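2 December 2024
By Barbara Sowa

My bank closed its branch on our main street in January. The letter said customers were "choosing to manage their money in new ways," and it gave the address of the next nearest branch, 16 miles off. I have banked with Pratley for most of my adult life, and I didn't choose a new way. I was handed one, and since then I've been using the app like everyone else.

The app is fine. I can pay the gas bill in less time than it takes to find a stamp. What I want to write about is the fees, and in particular the fee for moving your own money quickly.

If I send money from Pratley to my account at Vass, the free option takes up to three business days. The instant option costs a percentage of the amount, with a minimum charge. Both start with the same tap on the same screen. The instant one is the big button. The free one is a line of smaller type under it, and you have to open a second page to confirm you really want to wait.

I think the free option should be the fast one, and that banks should be made to offer it that way for ordinary transfers between a person's own accounts.

The usual answer is that speed costs money. Some of it must. Somebody has to run the systems, watch for fraud and answer the phone when a payment goes wrong. But I pay for those things already. Pratley charges a monthly fee if my balance drops below $1000, and it pays me next to nothing on the balance when it doesn't.

My neighbor Gerardo Cruzado drives for a delivery company that pays through an app called Huda. He gets his pay at the end of each shift, but it lands in a Huda wallet, and his rent comes out of a regular checking account. Every week he pays to move it across. He went back through his statements for the year and found he had spent $630 on instant transfers. He could have waited the three days each time, and a financial adviser would tell him so. He also has a landlord who charges a late fee, and a car that breaks down when it wants to.
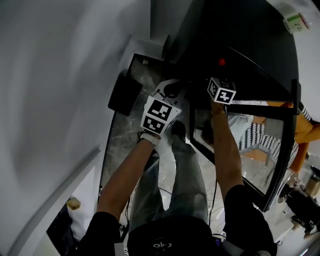 People in his position pay the most for this. Someone with a cushion in the bank never needs the instant button. The money can take its three days and they won't notice. The fee falls on the person who is short on the day the bill is due - and the company that set the price knows it.

I did ask Pratley about it. The woman on the phone was polite and said the fee was "in line with the market." I'm sure it is. Vass charges nearly the same, and so does Molham, which my daughter uses. When three companies charge almost the same price for the same button, I don't take much comfort from the word market.

There is a better argument on the banks' side, and it deserves a fair hearing. Fast payments are hard to call back. A thief who gets into your account would love for every transfer to be instant and free. I take that seriously. A cousin of mine lost $2184 to a man who claimed to be from her bank's security department, and she never saw any of it again. But a fee does nothing to stop that. The thief will happily pay it out of your money. If delay is what protects people, then the delay should apply to new payees and large amounts, whoever is willing to pay. A transfer between two accounts in the same name, set up long ago, is a different case.

So my proposal is narrow. Leave business payments alone for now. Leave payments to strangers alone. For a person moving their own money between accounts they have already verified, make the transfer instant up to a daily limit and don't charge for it. If a bank can't do that, it should show the free option first, in the same size type, with the cost of the other one given in dollars before you press anything.

I wrote to my state representative along these lines and got a form letter thanking me for my interest in consumer issues. I'll write again after the holidays. In the meantime I have moved my paycheck to a credit union across the river that doesn't charge for transfers. Its app is slow and ugly, and I had to reset my password twice in the first month.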